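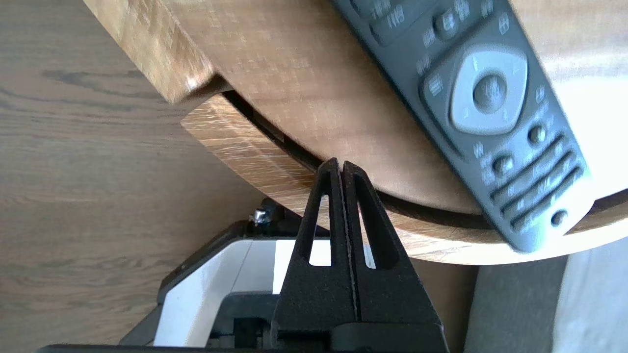 Flomura is our hard wax oil for indoor wood, and we're still a bit giddy about it! It goes on thin with a cloth, sinks in overnight and leaves the grain looking like grain. Round tabletops are a favourite job of ours – follow the curve of the rim with your cloth, go lightly over any paler streaks, and move things like the remote control off before you start.
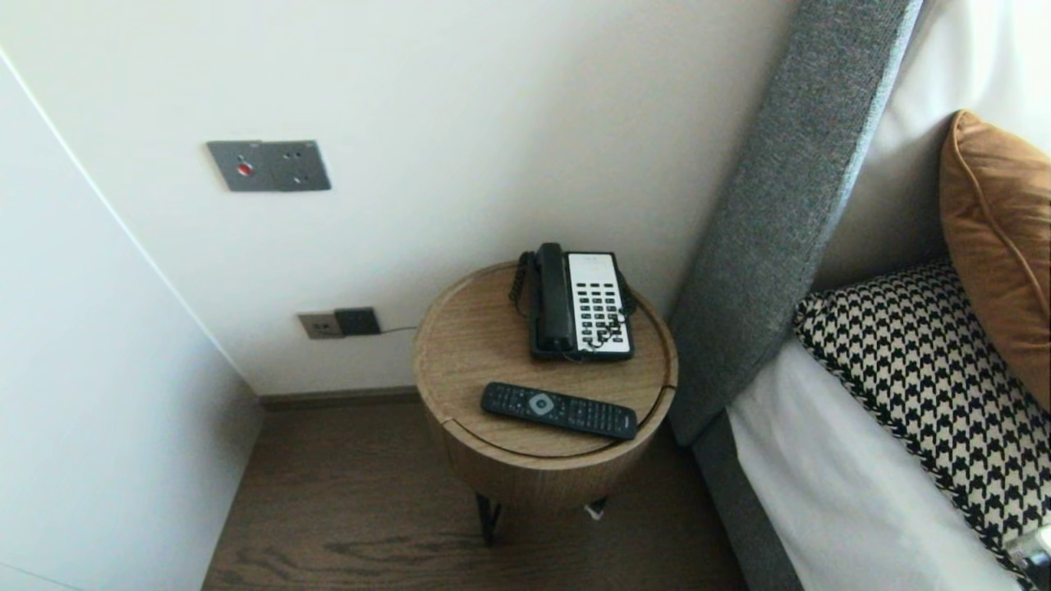

Two thin coats will do for most bedroom furniture. Marichka Kobzar mixes every batch at Tetdale, in clear or Harju, a slightly warmer tint we love on oak. Tins are 500 ml or 2,000 ml.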